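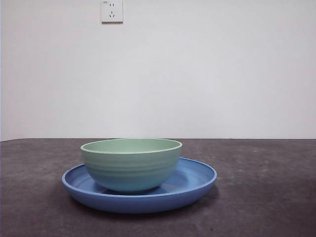

What does a court look at first when a city wants to tear down someone's house?

Notice. Before the judge gets to whether the building broke any rule, she wants to know if the owner was told, in writing, with enough time to answer.

I love this part of the course, so bear with me if I run long in class! Municipal demolition is where the big words of due process land on somebody's front porch, and you can follow every step on paper.

Our working case is Portela v. City of Sevier. Heloísa Portela added a back room to her home without a permit. The city posted an order on the door giving her 7 days to remove it. She was out of town, and the order was never mailed. Read the file with these points in mind:

Was posting alone enough under section 203 of the city code?
Did the order name the actual violation, or only say "unsafe"?
Who could she appeal to, and did the order say so?

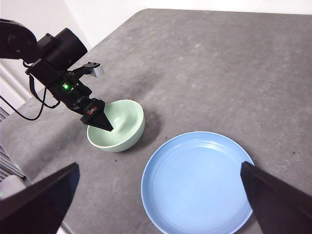

The appeal point is the one students skip, and it's my favorite. Section 203 gives an owner a hearing, but the order left out where to file and by when. A right to a hearing is hard to use if you don't know which door to knock on - the trial judge said much the same on page 2 of the ruling.

Compare Barros v. Hirnmont, where the city mailed the order, posted it, and held a hearing. Barros still won, on different grounds: the inspector, Alcides Cordeiro, had cited the wrong lot. Great case, short opinion, please read all of it.

For next time: one page on what Sevier should have put in its order. Ehsan Nazari has the reading packets in room 1403. Bring your marked-up copy of section 203.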